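Lornano
Search products, manuals, part numbers
Go
3 min read

About Lornano

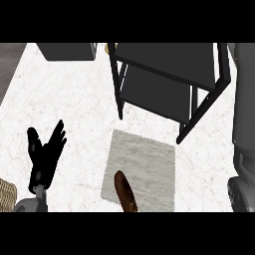 A baguette on a gray mat, marble floor.

Lornano makes baby bathing equipment for use in kitchen sinks and on bathroom floors. The current line consists of a sink insert, a folding floor tub, a rinse cup and a bath thermometer. All four are sold direct from this site and through independent baby stores.

The company was started by Damir Hoxha and Bhavana Chowdary. Damir had worked in molded plastics, mainly seals and gaskets for dishwashers. Bhavana had written test methods for children's furniture. The first product was a sink insert called the Gurka, which took 12 prototypes to reach a shape that would sit level in both single and double bowl sinks. The drain channel was the main difficulty. Early versions held a small amount of water under the seat after the sink had been emptied, and the underside stayed damp between baths. The production version has a raised rib along the center and an open channel on each side of it.

What we make

The Gurka sink insert fits bowls with flat or slightly curved floors. It is a one-piece molding with no removable cover, so there is no fabric to wash. It can be hung from the hole at the head end to dry.

The Cadwaladr floor tub folds flat along two hinges and stands on four fixed feet. It has a drain plug at the foot end and a fill line molded into the inside wall. The fill line is set low on purpose. Parents write to ask whether they can fill above it, and the answer is no.

The rinse cup has a soft lip on one side that rests against the forehead. The thermometer floats, reads in Fahrenheit or Celsius, and takes one coin cell behind a screwed cover.

None of these products is a safety device. A baby in water needs an adult within arm's reach for the whole bath, with one hand free. The same sentence is printed on every box and molded into the tub itself.

How we test

Testing is run by Traian Barbu from our workshop in Nesthorpe. Each new mold is checked for wall thickness, edge radius and drain time before any parts are released for sale. Drain time for the Gurka is measured from pulling the sink plug to the last visible flow in the channel, and the limit is 30 seconds. Hinges on the floor tub are opened and closed on a bench rig, then loaded with water to the fill line and left overnight.

Products also go to families for home use before launch. For the Cadwaladr we collected 766 bath logs. Parents recorded the water temperature at the start and end of the bath, where the tub was placed, and anything that annoyed them. The plug was the most frequent complaint. It was hard to pull with wet hands, and the tab is now longer. Several families asked for a storage strap, which was added to the second production run. Tubs from the first run have no strap slots and cannot be fitted with one.

Materials and parts

The sink insert and rinse cup are molded in a single material each, with no paint or printed decoration. The floor tub uses a rigid shell and a softer hinge section, bonded during molding. Material names are marked on the underside of every part for recycling.

Replacement plugs, feet and thermometer covers are kept in stock for all current products. Plugs for the older tub are a different diameter — please check the code beside the drain hole before ordering.

Who we are

Damir Hoxha looks after design and tooling. Bhavana Chowdary handles standards, labeling and instructions. Traian Barbu runs the test workshop. Tharun Lobo manages orders, stores and returns. Kumaresan Iyer answers customer mail and keeps the manuals up to date, including those for products we no longer sell.

Contacting us

Use the contact form for orders, parts and general questions. Include the code from the underside of the product where there is one. Messages are answered within 3 working days. Stores that want to carry the line should write to Tharun with the store name, shipping address and the products of interest. The trade price list is revised every June.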